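Ticket 585 – packing bench, scale readings drifting
Opened 2022-08-11
Site: Nedorside
Status: still open

What's going on

Hi all, me again! The bench scale keeps giving me a different weight for the same bag. I put a Plener return on it, get one number, lift it, put it back and it's 9 grams off. Tried it 19 times before lunch and it never settled for long.

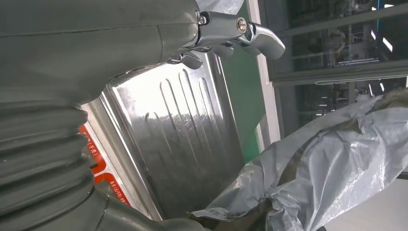

The scale was my first suspect, so I zeroed it with nothing on the platter and it held fine for 90 seconds. Then I went looking for rattles, because you can feel a buzz through the tabletop when things get busy. The big stainless panel with the long pressed ridges seemed like a good candidate – I leaned on the raised rim and listened, and the buzz didn't change one bit. Crossed that off.

Step 1 – the bags

Next I wondered about the bags themselves. The big mailers flop all over the place, and if a corner hangs down and touches the table, some of the weight goes with it.

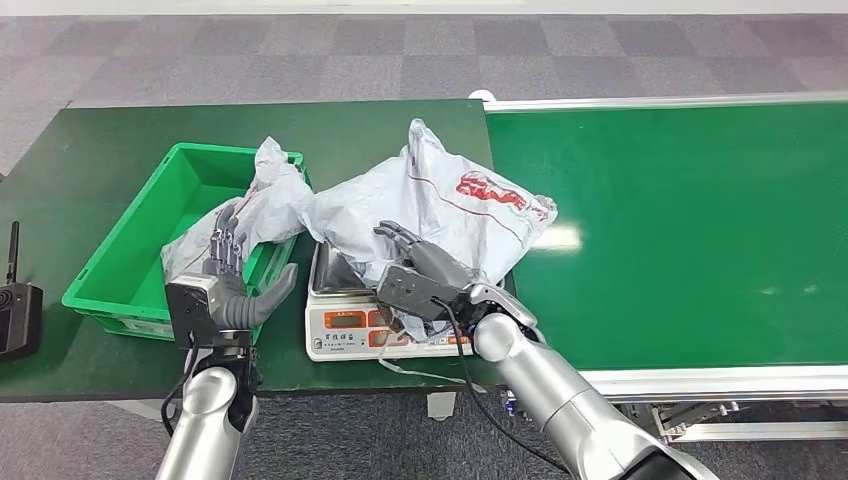
So I folded the loose ends under and tried again. Much better! Only 2 grams of wobble now, but the Merkus sheet wants less than that.

Step 2 – the bulky stuff

Puffy fabric is worse. The silvery crinkled pieces for Laxdal spread out and slide, and I have to bunch them up tight before I get any reading I trust. 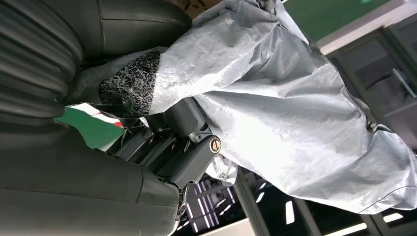

Still to do

Move the scale's cord so it can't push on anything. Borrow the spare scale and run the same bags on both. Can someone tell me where the test weights went?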